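We got to Guswood a little before ten on Sunday morning, which I'd call early and my kids would call the middle of the night. The open day had been on the fridge calendar since April. Galance runs it every year in the old packing hall by the river, and every year I say I'm going and then something happens with the car. This year nothing happened with the car!

Parking was in the field behind the hall. It cost four dollars, cash only, and I had a card and a library receipt on me, so we parked on the street by the church and walked back. Fine walk. It smelled like cut grass the whole way.

Inside, the first big room is all growers, nearly 20 tables of them, set up in long rows with a gap down the middle for strollers. I had this idea that I'd go around in order and be very organized, and I lasted maybe two tables before somebody handed me a slice of pear and I wandered off sideways. The Kivasia people were giving out paper cups of a cold ginger drink that made my eyes water (in a good way, I went back). Next to them was a whole setup about grafting, with a man in an apron cutting little notches into twigs while people asked him about their sick plum trees. I have a sick plum tree. I stood in that line for a while and came away with the advice to prune it harder than I want to.

What I really wanted to see was the fruit sorting, and that was in the smaller room at the back, past the coats. You could tell right away it was going to be my favorite. They'd put down real tablecloths back there, plaid ones, and the fruit was just out on the cloth and in big steel bowls, no plastic trays anywhere. Mandarins, longans, green jujubes, some very dark round things I took for grapes. It felt like being in somebody's kitchen before a holiday. 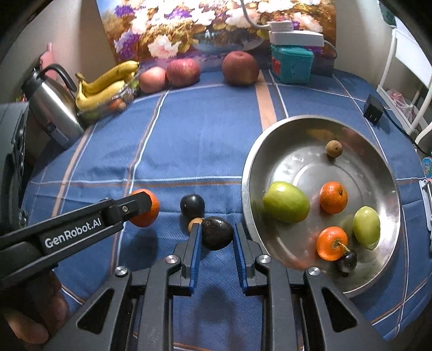 I'd never eaten a fresh jujube before, only the dried red ones my neighbor puts in soup. Fresh, they're crunchy, like a small apple that forgot to be juicy, and a bit sweet right at the end. My younger one ate three and then announced she didn't like them. The longans went over better. You crack the skin with your thumbnail and it comes off like a thin eggshell, and there's a shiny black seed in the middle that both kids wanted to keep. I found two of them in the washing machine this week.

The woman talking us through it said to sort by feel first and color second, and that mandarins with a bit of stem left on tend to keep longer at home. I've been buying mandarins my whole life and pulling the stems off for no reason at all, so that was my lesson for the day. She also said not to keep everything in one bowl, and I nodded like a person who doesn't have everything in one bowl.

Lunch was from the Overgaard bakery stand out front. Long line, 20 minutes at least, and by the time we got to the window the cheese rolls were gone and we had the onion ones. Those were good too, a little greasy. There weren't enough benches, so we ate on the loading dock with our legs hanging down, watching people try to get out of the field.

If you're thinking about going next year, go in the morning and do the back room first, because after lunch it was packed and pretty loud. Bring cash for parking, and bring a bag. I carried two pounds of mandarins back to the church in my hat.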